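Mosard — Tray Line Operators and Gripper Trainers, Findis site

Now hiring, 16 openings, start date flexible but sooner is better

Quick version: we run tray setup and return for canteens and clinics. Cups, trays, lids, cutlery. For years all of it by hand. Since August part of the line is automated and the jobs on it have changed, so the ad has changed too. Please read it even if you applied before.

What's different

Old job: stand at one spot, set cups on trays, all shift. Repeat.

New job: about half of that, half something else. You still set trays by hand in the morning rush — the arms are too slow for it. After that you rotate to the bench, pick up a hand-held gripper and do the same moves with it, over and over, so the arms can learn from how you do it. Then a stretch of checking: watching the arms work, stopping them when they grab wrong, writing down what happened.

No coding. No degree. Trainers come from the line, most of them never touched a robot before.

Pay is the same for both roles. Bench hours count as line hours. We got asked that a lot so there it is in writing.

What you'll be doing at the bench

Place a cup on a tray, pick it up, put it back. Slow is fine. Smooth matters more than fast. Up to 162 pickups in a shift, then you rotate off, no exceptions. Foam pads on the fingers get linty so wipe them down at every break, and swap them when the tips start to curl. Check the screws too. 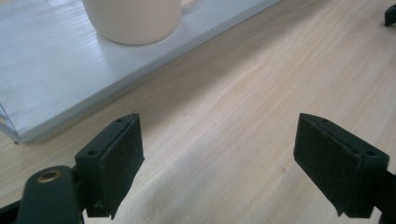 Hoàng asked us to put in the part ads usually leave out: the first month was rough, your wrist gets tired in a different place than it does on the line, and having an arm copy you feels strange when you've just been told three stations are going away. Also that the quiet is nice, and going back to full-time cup setting would be hard now.

Fair. So, about those three stations. Yes, they're gone. The people on them moved to bench or checking, and two took the day-shift opening at Savitz Street. We can't promise nothing else will change. We do promise 6 weeks notice before any station closes, and paid retraining on shift, not after it.

You should be

— OK on your feet for part of the day, seated for part
— steady with your hands, either one, lefties very welcome
— willing to hit the stop button. Nobody gets written up for stopping an arm. Ever
— able to write a short plain note ("dropped cup, tray was crooked" is plenty)
— 18 or over

Nice to have: kitchen, packing or warehouse work. Forklift ticket no use to you here, sorry.

Hours

Early or late, you pick, we try to stick to it. Weekends rotate. Late shift has a meal included, early has coffee and whatever's left.

How to apply

Come to the Findis front desk and ask for form 509, or mail us a half page on where you've worked. No cover letter neccessary. You'll get a short try-out, paid, one hour on the line and one at the bench. If you hate the gripper say so, there are line-only spots, just fewer then before.

We read everything as it comes in and stop when the spots are full.

Mosard, December 2024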